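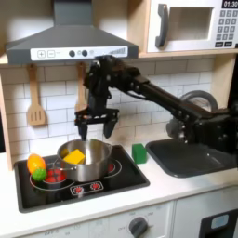 Greva Children's Museum | Play and Learning Team

Why does a kitchen have so many bits?

I love toy kitchens. I'm a grown-up and I still can't walk past one without putting a pot on and pretending to make soup! But have you ever stopped to wonder what all the parts of a kitchen are for? Let's have a nose round, starting with the cooking.

Find the black cooktop with the shiny silver pot on it. Those red and white rings are painted on to show where the hot parts would be in a real kitchen. A pot should always sit on a ring, because that's where the heat comes up. Next time you're in a real kitchen (with a grown-up, please, and no touching), look for the little pictures by the controls. They tell you which knob works which ring.

Why is a pot made of metal? Heat travels through metal quickly, so the bottom of the pot warms up and then your soup does too. Wood is much slower at passing heat along. That's why lots of cooks stir with wooden spoons and spatulas, like the one with slots in it hanging on the wall. The slots are clever! Lift a bit of food out of the water and the drips run straight back through.

Now look up. The big grey thing over the cooktop is called a range hood. Real ones have a fan inside that sucks up steam and smells, which is very handy if somebody has burnt the toast. Plus means more and minus means less, same as in your sums.

And the white tiles? Sauce splashes. It really does! Tiles wipe clean with a damp cloth, and wallpaper would go all soggy. My own kitchen wall has had beetroot on it twice.

Last of all, the sink. Everything ends up there sooner or later, so it helps to have it close to the cooktop and not on the other side of the room. Carrying a heavy pot of water a long way is no fun for anybody.

Try this at home: draw your own kitchen from the front. Where will you put the sink? What will you hang on the wall? I put a biscuit shelf in mine, right next to the cooktop, and then I drew a second one underneath.

Our Danness Room play kitchen is open again in April. Bring your drawing along and we'll pin it up by the door.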